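4. Changing the punch set

Set the Brisum to OFF and pull the plug. The switch alone has fooled better people than you.

1. Back out the 2 clamp bolts and lift the worn punch.
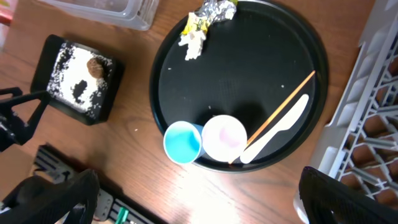 Tray with cups, knife and foil

2. Wipe the seat. Grit left now will be found later, by the die.
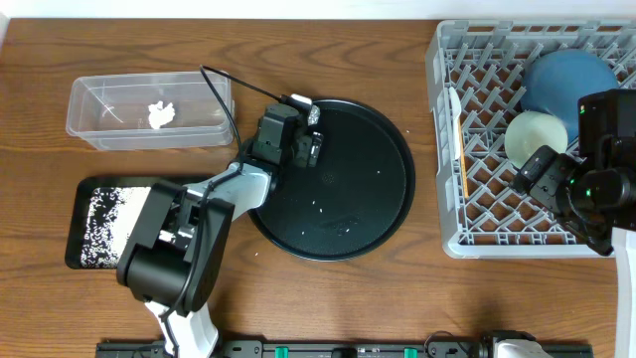
3. Slide in punch 407, flat side to the rear. It fits backward too, sadly.

4. Tighten the bolts evenly, then reset the stroke counter. 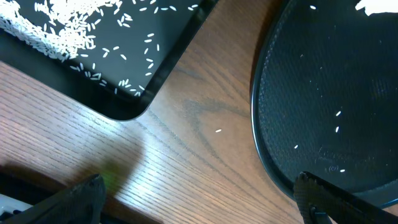
Rice on a black tray

NOTE: Regrind every 2,000 strokes. Murray Ross at Stostside will sharpen it if asked nicely.

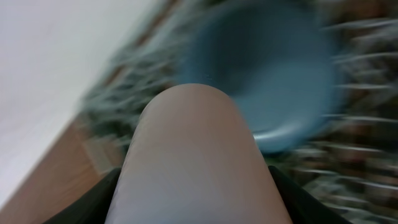

5. Run one test stroke in scrap.

CAUTION: Keep fingers clear. We don't stock those.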